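# About Clunia

Clunia is the applied automation group of Zondham, a maker of stamped metal parts. The group was formed in February with eight staff members to answer one question for the company: can a machine take over the ordinary chores of a working shop floor? We study carrying, sorting, loading and tidying -- the tasks that fill the time between the skilled ones.
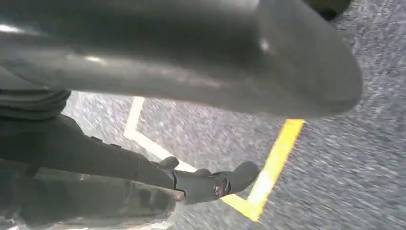
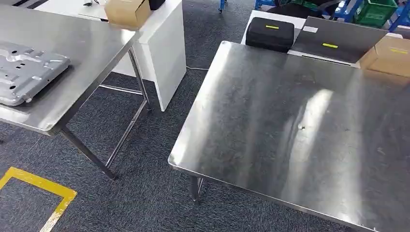
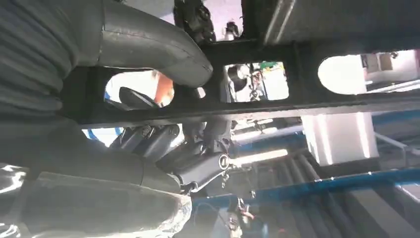
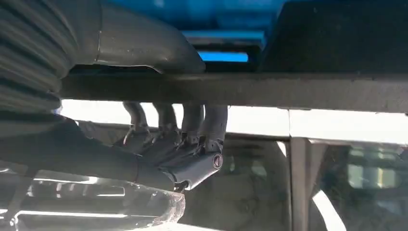 Our answer so far is a partial one. In the period ending November 2022, the group logged 419 attempts at moving single parts between stations, of which 162 were finished with no help from a person. Flat panels remain difficult to pick up, and soft packaging is harder still. Household chores, which our partner Bellamy studies, show much the same pattern.

Clunia does not sell robots. We publish our results, good and poor, to the 24 member firms of the Fendora network. Requests to visit should be sent in writing to the Zondham front office.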